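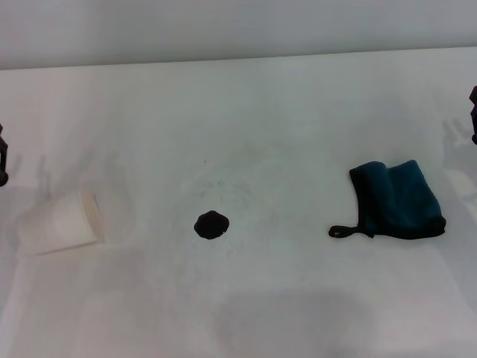
Island Hopping / Boat Day Checks
3 min read

I go through this list on the pier before every tour boat, and after the choppy ride out to Hellska I won't skip it again. My comments are from our August trip with Drastari, who were lovely people.

Life jackets – OK. One for everybody, kids' sizes too. Try the buckles yourself! Mine stuck, and Nazar Koval, our captain, swapped it with a smile.

Boarding ladder – OK, but the bottom rung is slick. Go down backward and take your time.

Engine and fuel – OK. I always ask about a spare fuel can (Nazar had two, bless him).

Radio – NOT OK at first. Nothing but crackle at the pier. They changed the handset and we left at 9:40, which I was happy to wait for.

Shade – Fair. The canopy covers the back benches only, so Lesia and I squeezed in there with the coolers.

First aid kit – OK. Sealed, in date, kept under the captain's seat. Bring your own seasickness pills.

Snorkel gear – Fair. Two masks leaked. Test yours in the shallows while the boat is still close by.

Head count – Done at all 4 stops, out loud, and I do love a captain who counts.

Still to check: the return landing at Cakine at low tide.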